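The job paid by the accepted demo, and by the end of September I could do one in my sleep. I mean that pretty literally. My sister in Grornville says I used to fold the couch throw during movies with two fingers of one hand, like a crab.

You got the gripper in the mail from Cheon, plus a booklet, plus a login. You held the thing by its handle, squeezed, and did your chores. Laundry, mostly. Somewhere in Plorkaddale a robot was supposed to learn from it. My quota was 300 folds and I'd told everybody I'd be done in a week, ha.

Fold 506 (yes, I went over, I'll get to that) was the bedroom pile. I'd been putting it off because it was Mom's stuff, the blankets that came back with me when we cleared the house in Plurkcombe. The app didn't care whose blankets they were. The app wanted "varied soft goods, natural home setting," and boy, did I have a natural home setting.

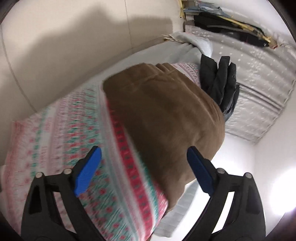 So I went slow. The booklet says go slow anyway – the robot can't learn a thing from you if you're yanking – but I'd gotten sloppy over the weeks and the reviewer had bounced five of mine in a row for "abrupt motion." You try being told by an app that your folding is abrupt. I brought the fingers in, waited, squeezed, waited, lifted a little. Let go. Did it again from the other side.

And the funny part is, that's how she used to do it. She never snapped a sheet in her life. She'd pinch an edge and sort of walk it over, and if it went crooked she'd put the whole thing back down and start over, no sighing or anything. I used to stand there as a kid dying to go outside. Fold it nice, she'd say, it's only five more minutes. It was never five more minutes!

I hadn't folded like that in my whole adult life. I'm a shove-it-in-the-closet person. But with that dumb gripper in my fist I couldn't do it any other way, and after a while I noticed I was walking the edge over exactly like her, and I had to sit down on the bed for a bit with the recording still going.

I figured they'd reject it. Long idle period, hand not in task, whatever the code is. I sent it in regardless and went and made eggs.

It came back the next morning. Accepted, with one line from the reviewer: "good pace, please send more like this."

So I went and got the towels.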